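March 2018, bench notebook, wood side of the shop

Very happy with the table today! I keep walking past it just to look at the grain. Dorin Pascu picked the boards back in June and I grumbled then that they were too dark and too busy, and I take it all back. The brown has come up rich and the wavy figure reads right across the top, left to right, so your eye just runs along it.

Finish is the Sillton oil, 3 coats, rubbed down with 500 paper between them. Dorin wanted to stop at 2 (he always wants to stop at 2) but the third is what made the darker lines stand out. I tried the Clitero wax on an offcut as well. Nice smell, too shiny for a work surface, and it showed every fingerprint.

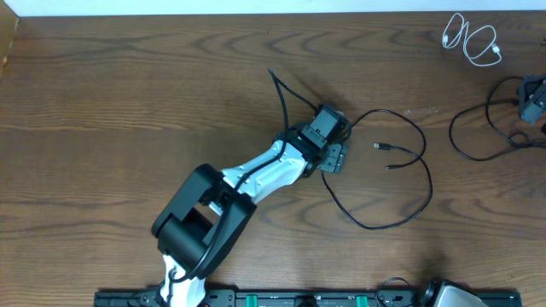

Notebook 2, p. 3

Grain running mostly the long way across, dark on lighter brown, and hardly a mark on the left part, one tiny dark speck toward the upper middle. Leave the speck alone, please. If it's in the wood it stays, and if it's dust it will wipe off. No sanding!

The cable lying on the top is a good reminder that we still need somewhere to run leads. Dorin suggests a slot along the back, I'd sooner have a hook underneath and keep the boards whole. I'll mock up both on scrap before anybody touches the real thing with a router.

Still to do: order more oil, try a second offcut with the oil thinned a little, ask Bollodero if they have any boards left from the same log. I would love a matching shelf out of it. Dorin has the offcuts in the rack by the door, labeled in pencil on the end grain.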